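Community Kitchen at Mernness: Progress Report to the Venon Fund

Prepared by Alfie Dawber, 13th March

Dear friends at the Venon Fund,

Thank you, first of all, for your patience with this report, which I had hoped to get to you a little sooner. The soup season ran longer than we planned for (a very good problem to have!) and the paperwork had to wait its turn behind the onions.

When we wrote to you in June we were serving lunches out of the old building on the Vulness side, and we told you we hoped to move across to Mernness before the cold weather set in. I am so pleased to say that we did it. The last of the shelving came over in the back of a neighbor's horse trailer, and we opened the doors with the paint barely cured in the hallway and a line of people already standing on the path.

Meals

Since your last payment we have served 2396 hot lunches, against the 2138 we put down in our application. Most of the growth has come from older people who live on the Ong bus route, and I think a good deal of that is simply that the stop is now right across the street. At Vulness they had to walk up the hill, and in the winter plenty of them stayed home. We have also started sending people off with a second portion in a lidded tub when there is enough left in the pot, and those are not included in the figure above.

The menu is still planned a month ahead. Lentil and carrot soup remains the favorite by a long way, and the fish pie, which I was very proud of, has been quietly retired. We do a bean chili, a chicken and rice dish, and whatever the gardeners bring us in the way of greens. Bread comes from the bakery at the end of its day, so some weeks we have far too many rolls and some weeks it is crackers.

Cooking classes

The evening classes were slower to get going, and I want to be plain with you about that. We promised two courses and have run one. It filled nicely, with 13 people signed up, and all but two stayed to the end, but the teacher we had lined up for the second course moved away and it took us longer than it should have to find another. The new teacher has now agreed her dates and the course will start after the spring break. It will cover the same ground as the first: cooking for one, using up leftovers, making a chicken last several meals, and reading a utility bill over a cup of tea, which was not in the plan but which people kept asking for.

Money

Spending on food is a touch over budget, mainly cooking oil and eggs. Spending on travel is well under, as we no longer drive meals between two sites. We would like your permission to move the unspent travel money across to the food line. The full sheet is attached separately, with receipts for everything over 100 dollars, and I am glad to go through any of it by phone.

What has been difficult

Storage, mostly. The dry goods closet at Mernness is smaller than it looked when it was empty, and the chest freezer has had to live in the hallway, where it hums through every meeting. The landlord has offered us the use of the room under the stairs and we are waiting on a key. Parking on lunch days has also been a sore point with the neighbors, so we now ask drivers to use the lot behind the library, and things are friendlier.

What comes next

We will finish the second course, put up the new shelves, and try a breakfast once a month to see who comes. If it goes well we may write to you about it in the fall, though I promise that is not a hint.

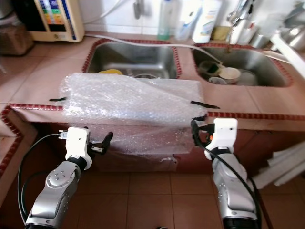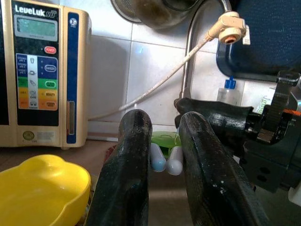 At the kitchen: the tiled counter (first picture) and the LeveLuk SD water ionizer (second picture).

You are welcome to come by for lunch whenever you are out our way. Please let us know the day before if you can, so that we can put an extra potato in.

With warm thanks from everyone here,

Alfie Dawber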